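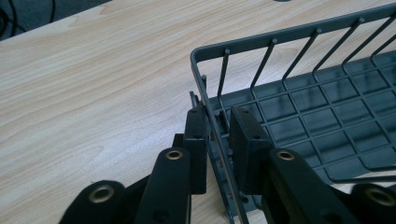 Two weeks with the Skedeo hand gripper

I've had the Skedeo on my desk since I signed up for their home trial, and I've been boring everyone I know with it. It's a hand-held gripper: you carry it about, pick things up with it, and the camera on board records what the fingers are doing. You then send the clips off and Skedeo's people sort and label them for you – that's the service half of the deal, and the half I was doubtful about.

My first upload was 37 clips and they came back tidy, with a note from Eetu Manninen on the support side telling me to slow down a bit on the approach. Fair enough! I do rush.

Wire rims are what I'd been most curious about, as my old Darkar kit hated anything thin. The Skedeo's flat pads suit me much better, and I like that I can get one finger inside a basket and one outside without scraping my knuckles on the desk.

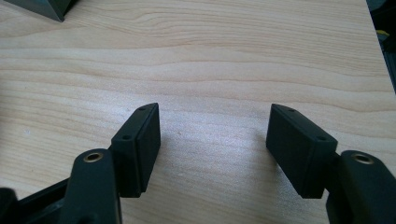 Fingers open over the bare desk. Note the two screw holes along the top of each pad, and the brass inserts in the arms.

Small grumbles, then. My wrist knows all about it after a long go, and the printed guide is thin (Hagos Birhane, who lent me his Darkar in the first place, reckons the online one is far better, so I'll try that). The basic plan covers 1,000 clips, which I won't get near at my pace.

I'm keeping it on until June. If you've tried it with soft things like socks or tea towels, leave me a comment – I've got those to do next.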